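The Long Way Back for a Small Clockmaker

Ziscombe stopped making mantel clocks, then made nothing at all. Now it has a bench, a workshop and a movement of its own again.

16 July 2018

The first thing Dörte Hamann does each morning is wind the regulator on the back wall. It takes her less than a minute. She opens the glass, fits the key, turns it until she feels the stop, closes the glass again and writes the time in a notebook that hangs from a nail. Then she sits down at her bench and starts on whatever was left from the night before.

Hamann runs the workshop at Ziscombe, a name that most people over a certain age will connect with a small eight-day clock on a relative's shelf. The company sold a great many of those. They were plain, they kept decent time, and they were cheap enough to be given as wedding presents. When quartz arrived, Ziscombe bought in battery movements, put them in the old cases, and lost its customers anyway. The factory closed. The name was sold twice and ended up with a family that owned a trade supply business called Lillgate, which used it on kitchen timers for a while and then not at all.

Hamann came to Lillgate to run its parts counter. She had trained as a clockmaker and had spent 11 years repairing carriage clocks and marine chronometers before arthritis in her left thumb made full days at the bench difficult. In the Lillgate storeroom she found four crates of factory drawings and a set of punches for the old eight-day movement. The punches were rusted past use. The drawings were complete.

"I took the going train drawings home and read them like a novel," she says. "It was a good movement. They cut costs on the case and the dial, but the movement was properly thought out."

She asked the owners if she could build one. They said yes, as long as the parts counter stayed open.

One clock, then 20

The first new Ziscombe took her most of a year of evenings. She cut the wheels herself on a machine bought at an estate sale and had the plates made by a shop that normally does fittings for boats. The mainspring was a stock item. The escapement was the hard part. The old design used a pin-pallet platform that was quick to assemble and wore badly, and she did not want to copy it. She drew a jeweled lever platform that would fit in the same space, and then she drew it again, since the first version fouled the second wheel by the thickness of a sheet of paper.

That clock sits on the shelf above her bench. It has no case. The dial is a brass disk with pencil marks on it. It gains four seconds a day in summer and loses three in winter, and she has never adjusted it.

The owners liked it enough to pay for a run of 20. These went out without advertising, mostly to people who had bought from the parts counter for years and knew Hamann by her voice on the phone. One went to a collector who sent it back after a month with a two-page letter about the shape of the hour hand. She changed the hour hand.

The current model is called the Collado. It is the first that was meant from the start to be sold to the general public, and it is the one I came to see.

The Collado on the bench

The Collado is a small clock. The case is walnut, with square corners and a flat top, and it is a little wider than it is tall. There is no carrying handle and no column or molding. From across a room it looks like a well-made box with a clock in the front of it.

Up close there is more to look at. The dial is silvered brass, done by hand with a paste rubbed into the metal, and it has a soft, grainy surface that takes light evenly. The numerals are engraved and filled with black wax. The hands are blued steel, heated on a tray of brass filings until they turn. On the clock I handled, both hands were the same deep shade from tip to boss, and this is harder to do than it sounds.

The back opens on a pair of brass hinges to show the movement. The plates are finished with a straight grain, with no engraving other than the company name and a serial number. Some buyers will want more decoration for the money. I thought the grain was clean and the edges were crisp, and I was glad to be able to see what each wheel was doing without a pattern in the way.

It winds from the back with a double-ended key, the large end for the spring and the small end for the hands. The spring takes 14 half turns for a full wind. The click is firm and a bit loud. Setting the time is smooth, with no slack when you reverse direction, and the minute hand stays where you leave it.

The strike is optional. With it, the clock sounds the hours on a coiled gong and gives a single note at the half. Hamann leathers the hammers herself and will fit a softer or harder facing if you ask. I heard both. The softer one suits a bedroom. The harder one carries down a hallway.

Timekeeping

Ziscombe quotes a rate of within half a minute a week. I had a Collado at home for 41 days, on a bookcase in a room that gets sun in the afternoon. I wound it once a week and set it against a radio-controlled clock at the start. By the end it was 85 seconds fast. That is well inside the claim, and most of the gain came in the first two weeks, before I moved it out of direct sun.

On the seventh and eighth days of each wind it ran slightly slower, as a spring clock will. If you wind it on the same day every week you will not notice. If you forget until the eighth day, you may see a few seconds go missing.

The one fault I found was the door catch. It is a small sprung ball, and on my clock it was stiff enough that opening the back meant holding the case down with the other hand. Hamann said the catches come from an outside supplier and that the last batch was too strong. Later clocks will have a lighter one.

Living with it

A mechanical clock in the house asks for very little. The Collado wants a level surface, though as it has a platform escapement and no pendulum it will forgive a shelf that leans. It should be kept away from radiators and windows. The glass can be cleaned with a dry cloth, and the dial should never be touched, because a silvered finish marks from the oil in your skin and cannot be wiped back to how it was.

The walnut is oiled and waxed. Dusting is enough for most of the year. Ziscombe sends a small tin of wax with each clock and suggests using it every March, thinly, with a cloth. Household sprays and damp kitchen cloths are a bad idea on this kind of finish. Water gets into the end grain at the corners and lifts it. 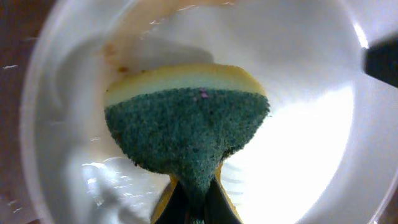

Service and parts

Hamann recommends a full service every eight years. The clock goes back to the workshop, where it is taken down completely, cleaned, checked for wear and oiled. The mainspring is replaced if it has set. A service takes six weeks if there is nothing wrong and longer if there is.

Owners who would rather use a local repairer can do so without losing the guarantee, provided the repairer sends in a short form saying what was done. Hamann feels strongly about this. She spent a good part of her working life trying to get parts out of companies that did not want to sell them, and every component in the Collado can be ordered singly from the Lillgate counter, down to the taper pins. The drawings are included on request.

"If I fall under a bus, somebody has to be able to fix these," she says. "A clock that only one workshop can repair has a short life."

There are now three people at the benches. One cuts wheels and pinions, one does cases and dials, and Hamann does escapements and final assembly. She has trained the wheel cutter to fit platforms as well, and he has done the last several on his own. She checks them. So far she has sent one back.

What comes next

The next clock has a working name, Parko, and exists as a movement and a cardboard case. It will be a wall clock with a short pendulum and a fifteen-day spring, meant for kitchens and offices, and it should cost a good deal less than the Collado. The saving comes mainly from the case, which will be painted, and from leaving out the strike altogether.

I saw the movement running on a test stand at the end of the room. The pendulum bob was a steel nut wound with tape. Hamann had not decided on the final weight and was adding and removing turns of tape every few days, then writing the rate in the same notebook she uses for the regulator. The pages for the Parko were in green ink.

She does not have a date for it. The owners would like one for the holiday season, and she has told them that it will be ready when it has run through a winter and a summer without being touched. The suspension spring is the part that worries her. She has tried two thicknesses and did not like either of them.

The Collado is made to order, with a choice of Roman or Arabic numerals and a walnut or cherry case. The waiting list is currently seven months for a plain timepiece and nine for one with the strike. Orders are taken by phone or letter through the Lillgate parts counter, which closes for lunch.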